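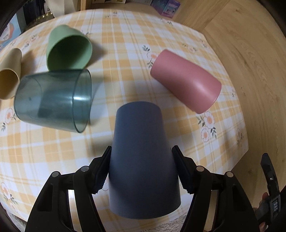

ok the family history thread, since three of you asked. short version – my great-grandfather did not come from the town we all thought he came from. long version is going to take a while. typing between things so bear with me. if you want the mood in my head right now, it's those cups lying on their sides on the plaid cloth. everything I had lined up about this family is like that now.

So. Family story was always: Malý. He came from Malý, small town, there was a mill, end of story. Grandma said it, her sisters said it, it's on the back of a photo in ink.

Malý was his LAST NAME. Before he changed it. We'd been telling people for three generations that we come from a guy's last name.

How I found out: ship list. I had the wrong spelling for years. Tried searching first name + age only, no last name at all, and there he was on the second page of results. Do this. Leave the last name blank. Best tip in this whole thread and you can stop reading now if you want

The ship list has a column for last residence. It said Cerkau. Or Gerkau. Or Cerhan, if you squint. Clerk had horrible handwriting and I say that as someone whose own grocery lists are unreadable

Sat on that for most of a year. Looked at a lot of maps. There's no Cerkau on a modern map because it's the old German spelling and the place was folded into the next village over.

Enter Serena Tedesco, who I know only from a message board for people stuck on exactly this kind of thing. She doesn't even research that region, she does northern Italy. But she told me to look for gazetteers from before the war and not after, and the name was in the first one I opened. One line. Population, church, nearest post office.

The post office line matters btw. Mail went through the bigger place so half the documents name the bigger place. If your people show up in two towns on two papers it might just be the mail.

Next, church books. Baptisms for the parish are scanned, free to look at, not indexed. 243 pages. You go page by page. No search box is coming to save you

I read 214 of them fine. The other 29 are water damaged or so faded they might as well be blank. Guess where my guy's birth year falls. Go on
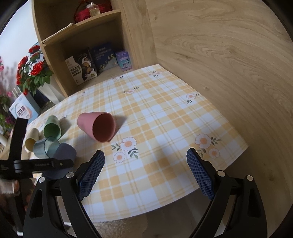 Yeah. Right in the middle of the bad ones. I said a word out loud and had to apologize to a seven year old.

So you go around. That's the trick with damaged books, you stop looking for the person and look for the brothers and sisters. Same parents, same house number, a couple years either side. House number is gold. People changed spelling every ten minutes but the house stayed put.

House number 29, as it happens. Same as the number of ruined pages, which I did not enjoy.

Found two sisters and a brother. The brother is in a photo we have! labeled "cousin??" in my aunt's writing. Not a cousin, Aunt. Not a cousin.

Handwriting. People keep asking. It's old German script in the early books, then Latin, then Slovak, depending on who the priest was. I used a practice sheet and copied out the alphabet by hand every night for a month. Felt dumb. Worked. You start to recognize the shapes for widow, born, day laborer, and then the page sort of opens up a bit at a time

Also tried Jistuma, the app that's supposed to read old writing for you. Mixed. Good on names it had seen already, hopeless on jobs. It read "miller" as "mother" twice. Use it for a first pass and then check every single line yourself

There WAS a mill, though. Grandma gets that one.

For the part after he got here: Porivley. County courthouse keeps the citizenship papers in the basement and none of it is online. I was ready to drive it, 800 miles each way, and then called first just to check hours. Ghazal Mohammadi in the records office picked up, looked while I was on hold, and mailed copies for the price of the stamps. CALL FIRST. I nearly spent a week of vacation on that

His papers are where the name change is. No judge, no big moment, no guy at the dock changing it for him (that story is almost never true, sorry, I know your family has it too). He just started signing differenty in November of his second year here. Shorter name, probably easier at work. I'm guessing on the why.

The part I didn't expect. I wrote to the village, just a general address off the town website, in bad Slovak. Six weeks nothing. Then an email from Ľudovít Vrabec, retired schoolteacher, who has been photographing gravestones there for years. He had the parents' stone. Had it already, in a folder. Sent it the same night with a map of which row.

The stone has her maiden name. No paper I have gives her maiden name. So now there's a whole other family to go find and I've told my husband this is the last one and he laughed for kind of a long time

Stuff I'd do different
– write down where every scan came from, as you go. I have eleven files called "page"
– ask the old relatives about house names and jobs, they remember those better than dates
– don't copy other people's online trees. I copied a whole wrong branch and it took forever to pull it back out

Somebody asked about DNA tests. Did one. Got a fourth cousin match, Sointu Keskinen, lovely, no idea how we're related and neither does she. We've both gone quiet on it. Will pick it up in the winter maybe.

Links to the script practice sheet and the gazetteer in the next post, soon as I find them again (see above re: files called "page"). If you've got people from that same valley message me, esp anyone at house numbers in the twenties

ok kid needs a ride. more tonight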